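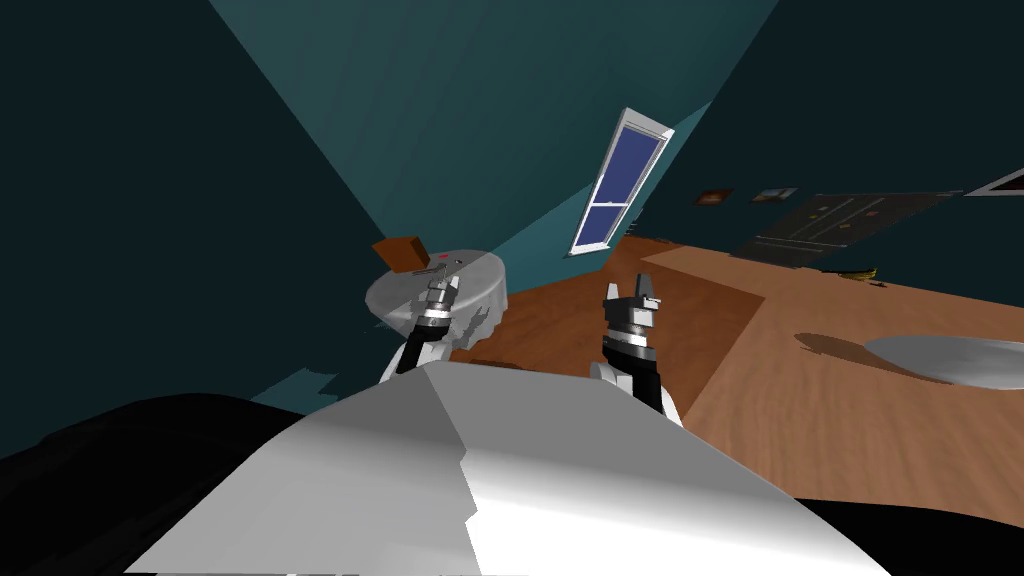
What do you need before you can start with the Plandness starter kit?

A laptop with a proper graphics card, the two hand controllers from the box, and a free evening. The real arms can stay in their packaging until later.

I've had the kit on loan from Grallia for most of August and I've now set it up three times (once for me, once for my brother-in-law, and once more after I wiped the wrong drive, well done me). So this is the set-up as I'd do it a fourth time, with my grumbles left in.

Getting it installed

Plug the dongle in first. The installer does look for it, but only once, and if it isn't there you get a blank grey window and no message at all. I sat looking at that window for ages. Once it's in, run the installer, pick "practice room only" and leave the rest alone. The download is 84 files, and two of them are enormous, so don't panic when the bar sits still near the end.

If you get error 807, your controllers are on the same wireless channel as something else in the house. Hold both thumb buttons until the lights go off, let go, and pair them again one at a time, left first. Helju Vaher on the Ko user forum worked that one out and she deserves a cake.

Finding your way round the room

The practice room opens with you looking out from the robot's own head, so its white body fills the bottom of your view and the two arms stick out in front of you. The view comes up at whatever angle the head was left at, and mine was tipped over so far that the window leaned like something off a sinking ship! You can work like that, but it makes my stomach go funny. Look for Head in the side menu, press Level, and wait a second or two.

It's a nice little room, mind you. Teal walls, a wooden floor, a couple of small pictures hanging up, and a round side table with a white cloth on it. That table is where you'll want to begin, and in my room it had a brown box and a small red thing on top. There's a bigger wooden surface off to the right with a white plate on it. Leave the plate for now. Flat things are horrible to pick up and you'll only get cross.

Your first pick-up

1. Turn the speed down to 200. It ships at 3000 and I can't think why, the arms go off like a startled cat.

2. Choose which arm you're using and park the other. Parking means holding the side button until the controller buzzes. If you skip this, your spare hand will drift while you concentrate and the arm will drift with it (I cleared half a table that way).

3. Bring the gripper in above the table and stop short of the thing you want. Have a look from there. The left one is the natural choice for the round table, as it's on that side already.

4. Go for the box first. It's a far bigger target than the red thing, though in my room it was tipped at an angle, so turn your wrist until the fingers line up with its sides.

5. Squeeze slowly. The trigger has a soft half and a stiff half, and you want to stay in the soft half until the fingers touch.

6. Lift straight up, count to three, put it back down. Press Save Run if you liked it or Bin if you didn't.

Do that until it's boring, then try the small red one. My early goes at it were dreadful. What helped was resting my elbow on the arm of the chair, which Vilém Bednárik suggests in his Kirkau videos and which I'd ignored because it sounded daft.

Things I'd change

The undo button only goes back one step. The manual has the left and right controllers swapped on the page about pairing, and the strap on mine is too long even for big hands. I'd also like a way to keep my speed setting, as it jumps back up every time you restart, so step 1 is one you'll be doing every single time.

What I do love is how little fuss there is in starting over. Hold Menu and press Reset, and everything goes back where it was, box and all. I've used it more than any other button.

Is it worth the money? If you're planning to put the real arms together afterwards, yes, I think so, and I'd spend a week in the practice room before opening the second box. If you only want something to play with, see whether a friend will lend you theirs first.

Next up is moving things from one table to the other with both arms, and I'm still getting the hang of the handover, so give me a bit of time on that one. If you've got a trick for it, pop it in the comments!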